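Home | News | Reviews | Live | Gear | Contact

Review: Zetalport "Nightbus" EP, by Yap

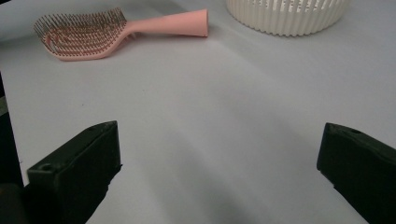 Page last changed: 13 Aug 2019

I have been sent a lot of music by two-piece bands this year, and most of it arrives with a letter telling me how I should feel about it. The letter with this one says Yap "reinvent intimacy for a restless age." I put it in the drawer and played the record.

Yap are Heledd Wynne, who sings and plays a small organ, and Danilo Pangilinan, who does more or less everything else. "Nightbus" is their second release for Zetalport and the first one made in a proper studio, with Aurel Bogdan producing. The first was recorded in Wynne's apartment in Dellbridge and sounded like it. I liked that one a good deal. You could hear the refrigerator.

So, does the money show? Yes, and I'm not convinced it was well spent. The opening song, "Orchard Street Again," begins with a full minute of treated piano before anybody sings. It's pretty. It is also the kind of pretty you hear in the lobby of a mid-priced hotel, and when Wynne finally comes in she has so much echo on her that the first verse might as well be in Latin. I had to look up the words, and they're good words! There's a line about returning a borrowed coat with the wrong buttons on it that I would have been glad to hear the first time around.

"Penny Weather" is better. The drums are dry, the organ is up front and buzzing a little, and Pangilinan plays a guitar part that keeps tripping over itself in a way I wanted to hear again right away. It lasts under three minutes. Why there isn't more of this I can't tell you.

Then we get "Lantern," the single, the one that has been on the radio and will presumably pay for the others. Everyone I know likes it more than I do. The chorus goes up where you expect, the strings arrive where you expect, and there's a key change near the end that I could have set my watch by. Mei Greenberg, who plays the cello on it, has a lovely tone and is given four notes.

Side two has only two songs and I'd keep one. "The Long Division" runs over seven minutes and has perhaps three minutes of ideas in it. I gave it several chances, on the stereo, in the car and through headphones, and in the car I caught myself listening to the turn signal instead. The closer, "Nightbus" itself, is just voice and organ with some tape hiss, and it's the best thing Yap have done. Wynne sings it low and close, she lets her voice crack on the second "home," and Bogdan has had the sense to leave it alone. I wish he had shown the same restraint on the other four.

About the vinyl. The label pressed 534 copies, numbered by hand, on what the sticker calls "audiophile weight." Mine has a slight warp and a click that runs through the first half of "Lantern." Maybe I was unlucky. The sleeve is thin, the inner is plain paper that scuffs the record on its way out, and the lyric sheet is printed in gray on a darker gray. For $12 I'd shrug. At the price of the special edition, which adds a tote bag and comes to $50, I would want my money back. The download is $10 and has no click.

I saw them play most of these songs at the Sillavbridge last November, before the record was finished, with no strings and one borrowed amplifier. "Lantern" was faster and half as long. "The Long Division" had a different ending, a loud one, and people cheered. Whoever talked them out of that ending should have to explain it to me in person.

Fans will buy it anyway and they'll be happy with two fifths of it. If you're new to the band, start with the apartment record, then pay for "Penny Weather" and the title song on their own. I'd still go and see them tomorrow.

Reviewed by Vignesh Rai

Recent reviews
Three Folk Compilations and One I Sent Back
Portable Record Players: Are Any of Them Safe for Your Records?
Live: Open Stage Night in Dellbridge
Foam Earplugs for Concerts, Compared
The Trouble with Deluxe Editions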